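Review: Gikex Static and Density Kit

Posted January 28, 2019

I bought the Gikex kit to use at home with two children, ages eight and eleven. It covers two topics, static electricity and the density of liquids, and the box says it is good for 11 experiments. We have now done all of them, most more than once.

The static half is the better half. You get a plastic rod, a wool cloth, a bag of foam beads, a sheet of foil and a simple electroscope that you put together yourself. The electroscope took us ten minutes. The foil leaves are thin and one tore on the first try, but there is enough foil in the pack to cut several more. Once it was built, it worked every time on dry days. In damp weather the leaves hardly moved. The booklet mentions humidity only once, on the last page, and it should be at the front.

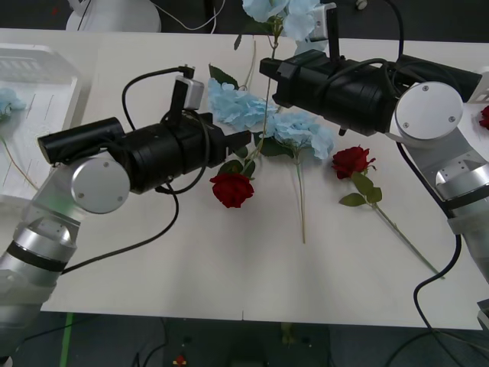
The booklet suggests testing what a charged rod will pick up, starting with the foam beads and moving on to things found around the house. Tissue paper and dry pepper both jumped to the rod. Heavier items did nothing, and the younger child wanted to know why. If you want a longer list of things to try, artificial flowers spread out on a white table are a fair choice, and so are feathers, thread and bits of ribbon. Write down a guess for each one before you bring the rod near it. The kit has no chart for this, so we drew our own.

The density half needs more from your kitchen than the box lets on. It supplies a tall cylinder, a dropper and three food dyes. You have to find the syrup, dish soap, oil and rubbing alcohol. The cylinder holds 211 ml and has clear markings, but the base is narrow and ours tipped over twice. I ended up standing it in a mug. The layers came out well when we poured slowly down the side. The older Wendt kit we had before came with a wider cylinder, and I still use that one.

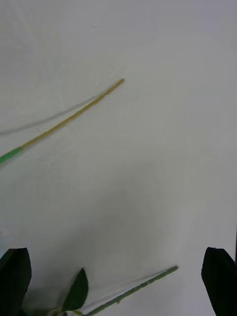

A plain white surface with a thin stick lying across one corner of it.

The instructions are short and mostly correct. Step 4 of the electroscope page shows the hook facing the wrong way. The explanations are pitched at around age ten, and an adult will need to help with words like "induction."

Good: reliable rod and cloth, spare foil, clear markings.
Bad: tippy cylinder, missing liquids, one wrong drawing.

I would buy it again for the static experiments. For density alone, a tall glass will do the same job.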